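26 January 2023

Reran the segmentation on the garment set overnight. The boundary detector now uses finger opening plus wrist speed, with a hold of 4 frames before it will commit to a close event. Yesterday it used opening alone and split a lot of single grasps into two or three, mostly where the operator loosened the fingers a little to let fabric slide and then squeezed again. With the speed term those short loosenings stay inside one segment unless the hand also travels.

Of the 1,000 episodes in the Mevov batch, 143 are still flagged. Yesterday's flag list was long enough that I gave up reading it. I read this one from top to bottom, which took most of the morning, and sorted by cause as I went. Most of the flags are regrasps. The next largest group is episodes where the pose track jumps at the start, before the first contact. The remainder are odd: a close event with no matching open, an episode that ends with the fingers still shut, one file with the timestamps running backward for a short stretch. That last one goes back to Triltell with a note, as their converter wrote it.

The jump at the start has a dull explanation. Onach initializes its map from the first second of video, and if the operator is already moving quickly, the first keyframes are poor and the track snaps once it has better ones. Trimming the start to the first stable keyframe removes the jump in every case I tried. It costs a little approach motion, and the policy doesn't need the part where the arm is coming around the door.
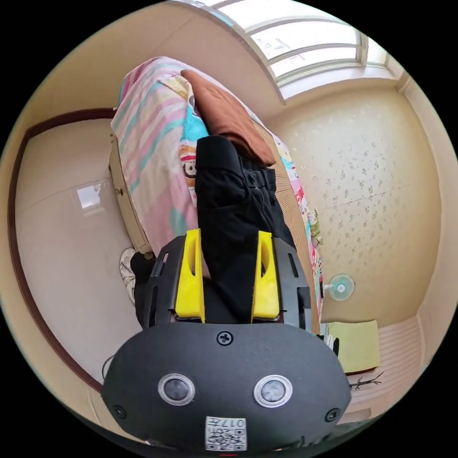 Regrasps are the part I care about. The question is whether a grasp on cloth should be labeled by where the fingers are or by what they hold, and the current labels only know the first. On a rigid object the two are close to the same thing. On cloth, finger pose at closure says very little about how much material is between the fingers, and most of the garment ends up somewhere else. With the dark trousers, if trousers is what they are, the cloth bunches between the yellow fingers and above them, and the rest runs up the middle of the bed right to the brown pillow. A label that says "closed, at this position" is correct and leaves out nearly everything a second grasp would depend on. The striped blanket makes it worse, being cloth as well, so a depth or texture cue for the edge of the garment has to separate fabric from fabric. Black on pastel is the easy case. I would not trust the same mask with a pale shirt.

So I wrote a second label this afternoon. For each close event it takes the garment mask, finds the connected region touching the fingers, and stores two numbers: the visible area of that region and the distance from the fingers to its farthest visible point. No attempt at a full cloth state. The numbers are relative to finger length, so they carry across rooms without a scale fix. The mask comes from the model Jacobs trained in May, unchanged. It leaks into seams and pockets now and then but the leaks are small next to the region.

Ran the new label on the flagged episodes only. For regrasps, the farthest-point distance drops between first and second closure in most files, which fits an operator gathering material before lifting. Where it does not drop, I looked at the video, and those were mainly cases where the first grasp picked up a fold of whatever lay underneath. That is a useful split, and the old labels could not make it. I have not checked whether it holds on the unflagged episodes. It may well be that single grasps have the same spread and the number only means something in pairs.

Two known problems. The fingers hide the contact area in nearly every frame, so the visible region near the grasp is always an underestimate, and the error gets bigger the tighter the bunch. Also, the lens distortion near the border stretches anything that falls out there, and I am measuring distance in the raw image. I should undistort first. I left it for now because the mask model was trained on raw images and gets noticeably worse on corrected ones. The sane way is to run the mask on raw, then map the mask. Half an hour of work.

Training run started at the end of the day with the trimmed starts and the old labels, as a baseline. Same seed as the last one. The second run, with the distance label as an auxiliary target, waits until the distortion fix is in. Weight for the auxiliary loss not decided; will start low.

Disk on the second machine is nearly full again. Delete the old keyframe dumps before the next run, after checking that the trimmed set loads without them.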